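위르켈라리주 재무부, 공직자 숙박비 집행 기준 개정

위르켈라리주 재무부는 주정부 고위 공직자의 관사 입주 전 임시 숙박비에 관한 집행 기준을 개정하고 13/10/2 자로 공고하였다. 개정 기준은 12월 집행분부터 적용된다.

개정안에 따르면 신규 임명된 장관 및 차관급 공직자의 임시 숙박 지원 기간은 최장 12주에서 4주로 단축된다. 기간 연장은 2회까지 신청할 수 있으며, 신청 시마다 관사 배정 지연 사유서와 숙박비 정산 내역을 재무부 지출심사과에 제출하여야 한다. 해임 또는 사임한 공직자에 대한 지원은 면직일 익일부터 중단된다. 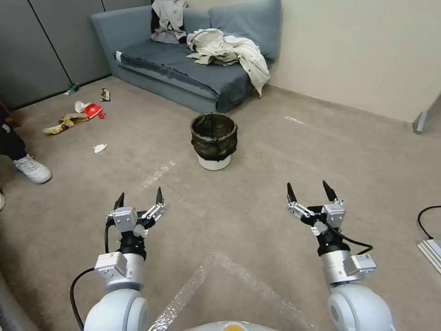

재무부가 직전 회계연도의 숙박비 지출결의서 351건을 점검한 결과, 일부 건에서 승인 기간을 초과한 집행과 증빙 누락이 확인되었다. 초과 집행분은 소속 부처별로 환수 절차가 진행 중이며, 부처별 환수 내역은 결산보고서에 수록된다.

아미누 바발롤라 재무부 차관은 “종전 기준에는 면직 이후의 지급 중단 시점이 명시되어 있지 않아 부처마다 해석이 달랐다”며 “개정 기준은 모든 부처에 동일하게 적용된다”고 밝혔다.

주의회 예산위원회 소속 아나헤라 러덕 의원이 요구한 숙박업소 등급별 상한액 도입은 이번 개정에 포함되지 않았다. 해당 사안은 차기 여비 규정 개정 시 별도로 검토된다.

개정 기준 전문은 카사르몬트 소재 재무부 민원실에서 열람할 수 있다.

문의: 위르켈라리주 재무부 지출심사과 타무노에미 에피옹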